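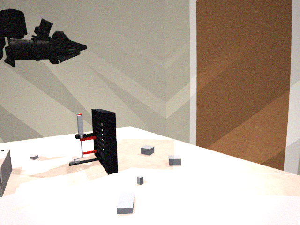
Re: [brernon-growers] Rock dust group order, last call

Share (0) Comments (4)

From: Iwona Baran
Date: 21/09/2020

Rigoberto Medrano wrote:

> Hi all,
> Last call on the rock dust. The price from Staltovton is $609 for
> the pallet, delivered to the gate, and we split it by the bag. I put
> it on half my beds last fall and the tomatoes this year were the best
> I've ever had. Darker leaves, better flavour, hardly any blossom end
> rot. The leaflet says it puts back 300 years of lost minerals, and
> one grower down the valley went from nothing to 1,000 pounds of
> squash. Wenceslao and Vega are already in. If you want some, let me
> know before I phone it through.
> Rigoberto

Rigoberto, thanks for doing the phoning and the arithmetic. I'm going to be a pain about this before anybody sends you money.

You put it on half your beds. Which half? If it's the half along the fence, those are the beds that got the old horse manure two years running, and they get the afternoon sun as well. I'd expect darker leaves there if you'd sprinkled them with cornflakes. What did the other half do? You don't mention them, and I'd like to know before I read anything into your tomatoes.

It was also a good year for tomatoes all over Brernon. Mine did well and all they got was leaf mould and neglect. Blossom end rot mostly comes down to uneven watering, and wasn't this the summer you put in the drip line? I'd give the drip line some of the credit.

About the leaflet. I read it twice. "300 years of lost minerals" has no source. Lost from where, and measured how? Nobody was farming most of this valley that long ago in any way that would strip it. As for the squash, going from nothing to 1,000 pounds is what happens when you plant squash.

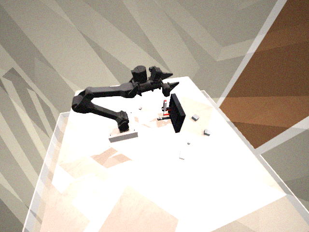

Black arm on the left, white table

What bothers me more is that the bag doesn't give an analysis. I asked Staltovton for one in writing and got the leaflet back. Ground rock isn't all the same stuff. Some of it breaks down so slowly that your grandchildren might see the benefit, and some of it will push the pH up, which our soil does not need. Natalia Solís had her plot tested last December and it was already on the sweet side. Low in nitrogen, plenty of everything the leaflet says we're missing. Natalia, if you still have the sheet, would you post it again? I can't find it in the archive.

I could be wrong. I was wrong about the row cover and I said so at the time. But if we're going to spend $609 I'd want a proper go at it first:

- buy two bags and no more
- same crop, same compost, same watering, beds side by side
- somebody other than the owner picks which bed gets the dust
- weigh what comes off both beds and write it down, including if it's boring

I'll give up two of my beds for this, and you can choose the crop as long as it isn't kale.

If the group goes ahead with the pallet anyway, please count me out of the split. And wear a mask when you spread it. That fine grey powder goes everywhere and I don't much like the thought of it in anyone's lungs.

Separate matter: does anybody have my long-handled fork? Green tape on the grip. Last seen near the water tank.

Iwona

Share (0) Reply to list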